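Search tips... Go

Looking after a countertop drink dispenser

Most trouble with a tap dispenser comes from three places: the seat inside the tap, the washer behind the tank wall, and the tray. The tank itself rarely needs more than a wash. These notes apply to gravity dispensers with a lever tap, for tea, juice or cold brew. They don't apply to pumped or carbonated machines.

Daily rinse

Empty the tank the same evening. Tea left overnight puts a brown film on the wall at the liquid line, and juice leaves sugar in the tap where a brush won't reach it. Fill to a quarter with warm water, open the tap fully and let it run into a bowl. Close it when a quarter of the water is left, swirl, and drain the rest.

Water above 95 °F is fine for most plastic tanks, but check the molded mark on the base before using anything hotter than hand-hot. A tank that has gone cloudy from boiling water stays cloudy.

Before refilling, draw off a small amount into a clear glass and hold it to a window. Specks mean the tap seat still has residue on it. An off smell with no specks usually means the washer. 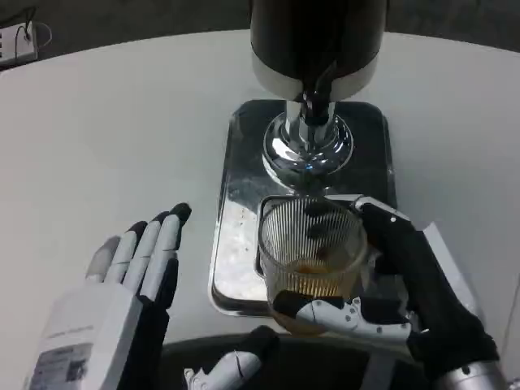
Sternodell wrote in to say that warm water never shifted the smell from an Olico tap, and that an overnight soak in baking soda did. One level tablespoon to 900 ml of water, parts fully under, rinsed twice in the morning. The same reader replaces the washer every May whether it leaks or not.

The soda soak is sound for silicone and hard plastic. Don't use it on bare aluminum, which it will darken. For lime scale use citric acid or white vinegar and keep the two jobs separate - mixed together they cancel out and you get salty water.

Taking the tap apart

Unscrew the nut inside the tank by hand. If it won't move, wrap it in a rubber jar grip before reaching for pliers. Note the order of the parts as they come off. On the usual pattern it runs tap body, outer washer, tank wall, inner washer, nut. Washers with one beveled face go with the bevel toward the wall.

Lift the lever assembly out of the body. The rubber seat at the bottom of the stem is the part that wears. Press a thumbnail into it. If the mark is still there after a minute, order another. Seats are sold by stem diameter, and a seat one size too small will drip steadily from the first day.

Wipe the stem with a trace of food-grade silicone grease. Cooking oil goes sticky in a few weeks and picks up grit.

Refit the nut hand tight plus a quarter turn. Stand the tank on a dry paper towel with two inches of water in it for 20 minutes before trusting it.

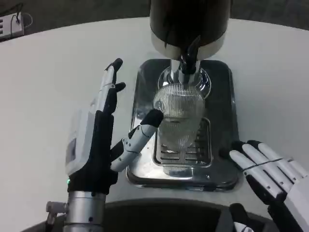
Stainless trays and bases want plain dish soap, a soft cloth and a second cloth for drying. Wipe along the grain where there is one. On a mirror finish there is no grain, so use microfiber and light pressure. Steel wool leaves iron behind and the iron rusts.

Water spots are mineral deposits and soap does nothing to them. Use one part white vinegar to three parts water, leave for two minutes, rinse, dry. Chrome plating takes the same mix but not the two minutes - wipe on, wipe off. Keep bleach off both.

Check the underside of the tray as well. Sugar water creeps under the lip and glues it to the table, and prying it up scratches whatever is beneath.

Placement 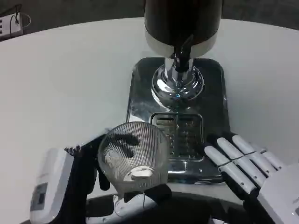
A full tank is top-heavy. Two gallons of liquid weigh close to 17 pounds, nearly all of it above the tap. Set the base far enough back that a pull on the lever can't walk it over the edge, and leave enough tray in front to take the glass. Check with a level across the base in both directions. A lean toward the back leaves a puddle in the tank that the tap can't drain.

Keep it out of direct sun. Cold brew holds up poorly at room temperature in any case, and two hours out is a reasonable limit for anything with milk or fresh fruit in it.

Storage

Dry the parts separately for a full day. Store with the lid off and the tap open. Keep the spare seat and washers in a labeled bag taped inside the lid, along with the stem size.

Last revised 26 September 2018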